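2 openings, Skatholm kitchen, prep side. Start January.

The arms took over most of the lifting and sorting last fall so the job is differnt now. You set up the station, run the task in the simulator first, watch the grip, fix it, then send it to the floor. Less chopping, more screen time. Hands still needed for cleanup.

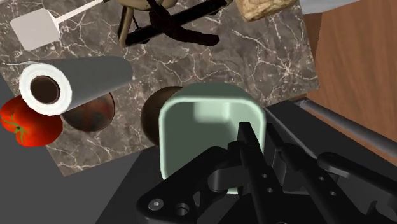 No coding. Kitchen experiance a plus. Same pay grade as prep cook, early shift, two weeks paid training. Ask for Tassanee Boonchu, ext. 351, or stop by Tuesday before 2.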